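I first heard about Nelly Mamani from my downstairs neighbor, who swore Nelly had cut her electric bill without buying a single thing. I was paying way too much over the summer (my August bill still hurts to think about), so I called her up and asked if she'd talk to me. She said sure, as long as I brought the bill.

Nelly has been going through other people's homes and hunting for wasted power for 22 years. She drinks her coffee standing up and she talks fast. "Give me the paper," she said, before I had my coat off. "Everybody looks at the total. I look at the night."

What she means is the power you use while you're asleep. She has people write down their meter reading at bedtime and again when they get up, then go looking for whatever ran in between. "A fridge, okay. A freezer, okay. But why is your game console awake? Who is it waiting for?"

I laughed, and then I thought about my own living room – the TV, the speaker, the printer I use twice a year.

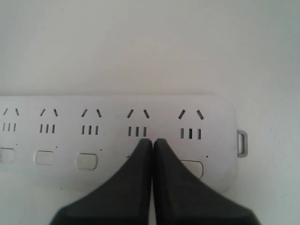

Toivo Manninen wasn't so sure when I told him all this over the phone. He said he had spent a whole month pulling plugs every night and saved so little he couldn't find it on the bill, and that his old water heater was the real hog the entire time.

I took that back to Nelly and she wasn't bothered one bit. "He's right! Hot water is big. If you have an old heater, start there. But you can't fix a heater with your thumb, and you can switch off a printer tonight."

She's not much of a gadget person, by the way. I asked about smart plugs and got a shrug. She does like a plain kitchen timer, and she made me promise to time my showers (mine ran well past what I'd have guessed, and no, I'm not printing the number).

My homework is 30 days of bedtime readings in a notebook by the meter. Nelly wants to see it when I'm done. "Bring the bill too," she said, already rinsing my cup, "and write neatly this time."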